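Bin Picking in a Shared Workshop: Notes for Session 2
Lodside Workshop evening course, Building a Picking Cell from Secondhand Parts
Notes by Veronika Hajdu, with corrections from Finbarr Lynch

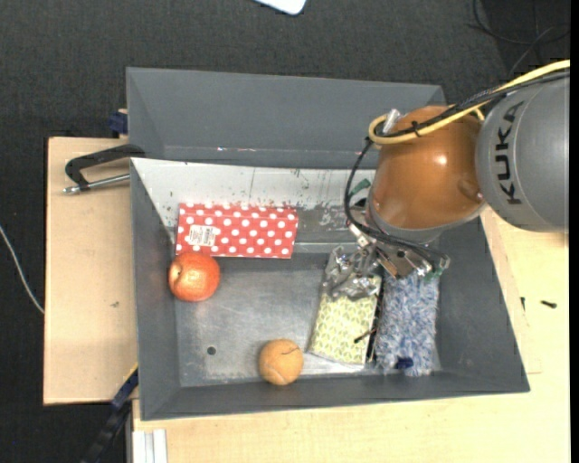
Fig. 1. The KUKA arm over the gray bin, with a mixed set of objects to pick.

1. Where we are

Last session was all lifting, leveling and wiring. Tonight we get to the part I have been looking forward to since the course was planned: putting a pile of awkward things in a bin and thinking hard about how a machine could get them out again. Bring your notebook from Session 1, because we will need your measurements of the bin floor and the height of the boards.

For those who missed the first evening, the cell has four parts: the arm, the gripper, the bin with its supports, and the control PC. The arm is on long loan to the workshop. Everything under and around the bin we put together ourselves, and I am really pleased with how it came out. Glykeria Chrysikopoulos has written up the wiring separately, so I leave that out here.

2. The bin

A metal bin with slanted walls is a lovely thing to work with, and also a bit of a nuisance. Round objects roll down and settle where the wall meets the floor, so you get a lot of your objects in the hardest places. The slope does give the fingers a little more room at the top than a straight wall would.

Three points to copy down:

Reflections. The floor of our bin is scuffed, and the scuffs scatter light in cloudy patches. A depth sensor may return holes or false heights in places like these. Do not try to polish them out. A mirror finish is worse! If you build your own bin at home, a matte gray paint is a good start.

Wear on the walls. Dark scrapes on a pale wall can look like small objects to a simple color threshold. Take a reference picture of the empty bin at the start of each evening and subtract it. An old reference picture is almost as bad as none.

Holes and fixings. There is a small round hole in the floor of the bin. Mark it on your map as "floor." Margit Csizmadia's first script kept reporting it as a coin, and she has kindly let me mention it.

3. Holding things still

The bin rests on wood, and the wood is held with clamps. This is a perfectly good way to build a first cell. Wood is cheap, you can cut it on the saw by the door, and you can move everything 50 mm to the left when you find out that your first guess at the reach was wrong (we did, and we did).

What matters is that the bin comes back to the same place. If it shifts by a few millimeters between calibration and picking, every grasp is off by the same few millimeters, and you will spend the evening blaming your code. So:

Tighten all the clamps before calibration and leave them alone afterward.
Draw a pencil line around the foot of the bin on the wood.
Check the line every time somebody has leaned on the boards.
Keep clamp handles out of the path of the arm. Turn the arm through its whole working range at low speed and watch the elbow and the cables as well as the gripper.
Pick up loose screws from the tabletop before you start.

Kayode Afolabi asked last time if we should bolt everything down. For a finished cell, yes. For a course where we change the layout every second week, clamps win.

4. Cables on the arm

Look at the loop of yellow cable beside the orange-brown joint in Fig. 1. Cables running to a tool need slack, and the slack needs somewhere to go. Too little and the connector takes the pull when the wrist turns. Too much and a loop hangs down and catches on the rim of the bin.

A good procedure for home builds with smaller arms:

Move the wrist to one end of its range and let the cable lie naturally.
Tie it loosely on the last link before the wrist.
Move the wrist slowly to the other end, with one hand near the stop button.
If the cable goes tight at any point, add slack and repeat.
Only then pull the tie snug. Snug means that the cable cannot slide but the jacket is not pinched.

Black cables near a dark bin wall are easy to miss, both for you and for the camera. Mask the arm and its cables out of the picture, or move the arm away before you take the picture that the planner will use. We do the second. It costs a little time per pick and saves a great deal of trouble.

5. The objects

I chose objects that disagree with each other, and I had far too much fun doing it. Please add your own as the weeks go on! Each one teaches something different.

The polka-dot box. Flat faces and strong color, so it is easy to find. The dots help a feature matcher, but they repeat, and a matcher that locks onto the wrong row will give you a box that is one dot too far over. Use the outline to settle the position and the dots to refine it. Note too that the box lies against the far side of the bin, so one long edge may not be free for a finger.

The apple. Round, smooth, easy to bruise. It sits right by the box and close to the left wall. Ask yourself which pair of directions leaves space for both fingers. It may be that the best answer is to pick something else first, and that is a completely valid plan.

The tennis ball. Round again, but it gives under pressure and the surface grips well. This is the friendliest object in the bin and I suggest you all start with it, even though it rests against the near wall.

The patterned package and the clear plastic. This is the hard corner. Clear, crumpled plastic throws bright reflections and confuses nearly every depth sensor I have tried. It also lies over the upper end of the package, so a plan that ignores it may bring up two things at once. Treat any area with missing depth as occupied until you know better.

The fuzzy blue-and-white item. Shaggy surfaces have no clean edge. The depth you measure is the top of the pile, and the fingers will sink past it before they meet anything firm. Set the closing height a little lower than the sensor suggests and close slowly.

Thin things. The short black stick with the reddish-orange section lies partly across the package. Thin objects disappear when you smooth a depth image, so run your detector with the filter off as well as on and compare. There is a dark, slender object in the gap beside the package too, and I would be surprised if anyone's detector finds it tonight.

6. Choosing what to pick first

Our planner, Stellska, is a small program that Finbarr and I wrote for this course. It proposes up to 1000 candidate grasps, throws out the ones that would hit a wall, and scores the rest. The score has a term for free space on both sides of the object, a term for how level the contact surfaces are, and a penalty for nearby missing depth.

You can change the weights in the settings file. Change one at a time and write down what you did. With the weights as they came, Finbarr and I logged 58 good picks in an afternoon in July, and most of the failures were at the walls.

A worked case, to be done on paper before anybody touches the pendant. Suppose the planner gives its best score to the tennis ball and its second best to the apple. After the ball is out, does the score of the apple change? In our setup it should hardly move, as the two are well apart. Now do the same for the plastic and the patterned package. Lifting the plastic exposes the upper end of the package, so the whole list has to be made again. This is why we take a fresh picture after every pick and never work through an old list.

7. Safety, please read this part twice

The arm is strong enough to hurt you and does not know that you are there. One person holds the pendant and that person does nothing else. Hands go into the bin only when the drives are off and the person with the pendant has said so out loud. Low speed for everyone tonight, including me.

If an object is dropped outside the bin, leave it on the floor until the drives are off. Long hair tied back, sleeves up, lanyards off.

8. For next time

Draw the bin from above, to scale, with the objects in any arrangement you like, and mark two possible finger positions for each object. Cross out those that would touch a wall.

Run Stellska on the saved pictures in the Estgate folder with the missing-depth penalty at its normal value and again at zero. Bring both lists.

Find one object at home, no wider than the gripper opening, that you think will beat us. The Szűcs shelf by the kettle is where we keep them, so write your name on a piece of tape and stick it on.

Margit will open up at 6:30 p.m. for anyone who wants more time with calibration before we begin.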